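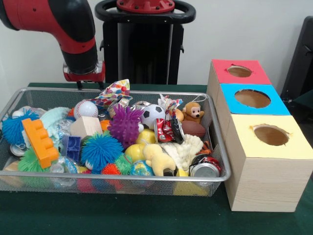
Starting a thread on Cenditz, the musical we're opening at the Lockyer in June, for the people who keep asking me what it is. It's a new show with 10 songs and a cast of 11, set in a ferry town in 1787. It has a toymaker in it. The shop scene needs the kind of pile you get in that silver wire basket, with a plush toy jammed in behind a block and spiky balls down the side. Ours will be wood and rag, but the mess should be the same.

The title is the name of the town. It's pronounced SEN-dits. The box office has heard it every other way and will sell you a ticket regardless.

Story, short version. The ferryman dies and leaves the ferry to his two daughters, who don't speak. One of them wants to sell it to the miller. The other has already promised free crossings to half the town. The toymaker owes money to both of them.

There's a love story but it's small, and it goes to the miller's clerk and the older daughter. They get one duet. It comes late and it's the best thing in the score.

Music is fiddle, accordion, upright bass and a piano. No drum kit. The percussion is the cast stamping on the deck and hitting barrels. If you sit in the front rows you will feel it in your feet.

It doesn't try to sound like 1787. Some of it is closer to a Saturday barn dance on the radio. The words stay mostly in period, apart from one joke in act two that I've asked to have cut and that gets a laugh every time we run it. It's staying.

I'm stage managing. Heather Matheson is directing. She did the Christmas show at the Lockyer and the outdoor one in Meten that got rained on.

For those who don't know the Lockyer: 200 seats, one aisle, a balcony that creaks. No fly space, so nothing comes in from above. Everything you see on stage got pushed, carried or rolled there.

That includes the ferry. It's a flat platform on casters with a rail at each end and a rope running across the stage. The actors pull themselves over on the rope. It takes two of them to start it and four to stop it, which we learned in the wrong order.

Fixed the stopping problem with a brake on the downstage side. The younger daughter works it with her foot while she sings. She has not missed it yet.

Casting note, because someone asked. All 11 play more than one part except the sisters. The miller is also the ferryman's ghost, the priest and the back end of a cow. His changes are the fastest in the show and we have a rack for him on each side.

The cow is in one scene. It gets on the ferry and it gets off the ferry. Please don't come only for the cow.

Sound. We're using the Trullex wireless packs this time in place of the floor mics. They're smaller and they fit under the bonnets. They do not like being near the old dimmer rack, so the fiddle player and the dimmer rack have been moved apart.

The sisters wear theirs at the hairline. The toymaker's is in his hat. If he takes the hat off you lose him, so he's been blocked to keep it on indoors, and two people have now told me that's bad manners for the period. I know.

The toymaker's shop is the only real interior. It comes on as a wagon with a counter, shelves and a window. His number is a patter song where he tries to sell one toy after another to a customer who came in to collect a debt.

Every toy has to come off the shelf on a particular word. He rehearsed it with whatever was in the rehearsal room, mostly mugs. The first night with the real props he was a full verse behind. He's caught up now.

Running time is a bit over two hours with intermission. Act one is the long one. If you have a bus to catch, the curtain call is quick and the band plays you out afterward, so you can leave during that without anyone minding.

Is it okay for kids? Yes, if they can sit through act one. There's a death, but it happens before the show starts and the ghost is friendly. There's one loud noise when the rope breaks. I'll put a sign in the lobby about it.

The rope is supposed to break. It's rigged with a release in the middle and it gets reset at intermission. I'm the one who resets it, so if it doesn't break you can complain to me.

Costumes are mostly brown and gray for the first half. Heather wanted the town to look like it had been standing in river mud. Color comes in with the fair at the top of act two, and the older daughter gets a yellow shawl she keeps to the end.

About the fair. It's the big dance number and it was a different song until last month. The first version was slow and sad and very pretty, and it stopped the show dead. The writers took it away and came back with a reel. The slow tune is still there if you listen, under the dialogue before the duet.

That's the part of working on a new show I like most. You turn up and there are new pages on the piano. You don't like them for an hour and then you can't remember the old ones.

I still have all the old pages. My prompt book no longer closes.

Tickets are at the Lockyer box office and at the bookstore in Meten. Balcony is cheaper. The view of the ferry is better from up there, though you'll miss some faces under the hats.

There's a pay-what-you-can preview. It's a real performance but we may stop if something goes wrong with the platform. If we stop, I'll come out and say so, and we'll pick up from the last line.

Parking behind the hall is for the band and the truck. Use the lot by the old feed store and walk over. Doors open half an hour before curtain.

To the person who asked if there'll be a recording: the band wants to make one after we close. No plans past wanting to.

To the person who asked if the miller is the villain: the miller doesn't think so. He has a song about it.

We run act two tonight with lights for the first time. I'll add to this thread when there are running order changes or if the cow gets recast.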